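The Sorting Table

By September my mother's apartment in Karnura was down to one room. The buyers wanted the keys on the 16th. My sister had taken the good chairs and the piano bench, and I had the closet.

The closet was where my father put things that might be needed. He had worked for Ilto for most of his life, and every time they changed the equipment he brought the old cords home. He said a cord was only useless until you threw it out. There were 11 bags of them. My mother had never opened one.

I carried the first bags to the white table and put the green cloth over the far half so the plugs wouldn't scratch it. Then I opened two flat cardboard boxes. The plan was simple. Cables I could name would go in one, and cables I couldn't name would go in the other.
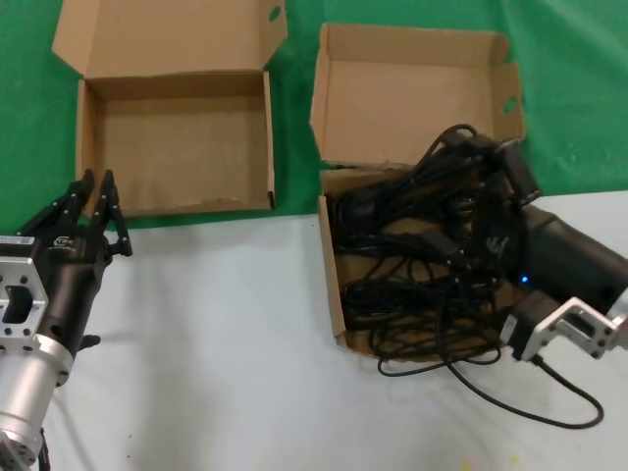

I had a call scheduled with the shipping office in Gerport and I missed it. I kept picking up one end of something and following it with my fingers, and it would go under three others and come out with a plug I had never seen before. I didn't know what any of it was for. The box for things I could name stayed as it was.

My sister called at noon to ask how far I'd gotten.

"One box," I said.

"Out of how many?"

"I don't know. He kept all of it."

She told me there was a man on Rivera Street who bought copper by the pound. I said I would think about it. She said there wasn't anything to think about - it was wire. Then she asked if I had eaten, and I said yes.

After that I sat down and tried again. I worked one black cord loose from the rest, and it took a long time. I wound it the way he used to, over the elbow and back through the hand, and tucked the end under. It made a neat coil. I still couldn't have told you what it went to.

I put it in the empty box and reached for the next one.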